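About Drurkus

Drurkus is a cleaning supply company. We sell dish soap, degreaser, floor cleaner and scrub pads to lunch counters, school kitchens and small restaurants. We have 36 products. We used to have 80, and we cut the rest when we could no longer explain to ourselves why anyone should buy them.

Most of what is said about cleaning products is hard to take at face value. "Kills odors at the source." "Professional strength." Compared to what? When a supplier sends us a new formula, we ask for the test sheet, and a surprising number of suppliers go quiet at that point. Two of the biggest sellers in our old catalog were the same liquid in different colors. We stopped carrying the blue one.

How we test

The testing room is in Brerkon, behind the warehouse. We dirty things the way a kitchen dirties them, leave them overnight, and wash them with the product and with plain warm water. If we can't tell the results apart, the product doesn't go in the catalog. Last year the plain water did better than we expected – and better than our suppliers liked.

We don't claim this is laboratory science. It is the same job done over and over by people who have washed a lot of dishes for a living and are not easily impressed.

What we don't say

We don't call anything green. A few of our soaps have shorter ingredient lists than others, and all of the lists are on the product pages in full. We don't say a bottle lasts 100 washes either, as we have never met two people who squeeze a bottle the same way. Our concentrates come with a measuring cap and a chart. Please use the chart. Most complaints about streaks come down to too much product.

Where we ship

We deliver from Brerkon to Lukumay and Gullo, and to the towns along the road between them. We had 1,914 orders last year, nearly all from repeat customers. You can order by the case or by the single jug, and the price per jug is the same up to the fourth case. Returns are accepted on unopened jugs until the end of the following month.

Our soaps are made for grease, starch and dried sauce, and no soap we have tried makes up for skipping the scraping. A tray like the small black one, with rice scattered all over it and pieces of brown food still sitting on top, should be emptied before it gets anywhere near the sink. Anyone selling you a soap that saves you that step should be asked for the test sheet.

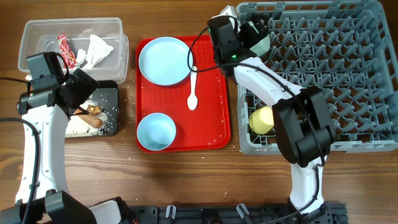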